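Ornard puts its arm out to hire for panel work

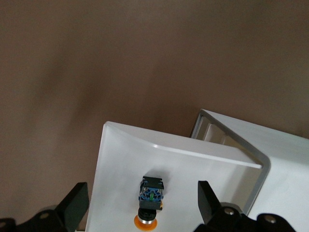
A push-button switch between the gripper fingers, with the white panel and enclosure behind.

Ornard has been renting out its Pondelix arm since October, mainly to small firms that build control boxes in short runs. We spoke to the firm's product lead at the Plostholm workshop.

"People ring up expecting a robot that does the whole box," she said. "It doesn't. It handles the switch and the panel, and a person does the wiring."

The kit comes as an arm, a two-finger gripper with a wrist camera, and a stand. Hire is £2,000 a month, with setup charged separately. A customer needs 70 boxes a month before she will recommend it. "Below that, carry on by hand."

Switches are harder than they look, she told us. The contact block at the back has screw terminals and the fingers must keep clear of them. "You want to hold the body. We use flat fingers for that. Padded ones were too thick - they got in the way of the panel."

Glossy white plastic has also given trouble, as the camera can lose an edge under strong light. Ornard now asks customers to send a sample panel first.

Aguiar, which makes pump controls, has had a unit for five weeks. Its production manager was fairly positive. "It's slower than our best fitter," he said. "It does the dull part, and I'd hire it again. The manual needs work."

Ornard says a new manual is being written. The minimum hire is two months.

2023-11-24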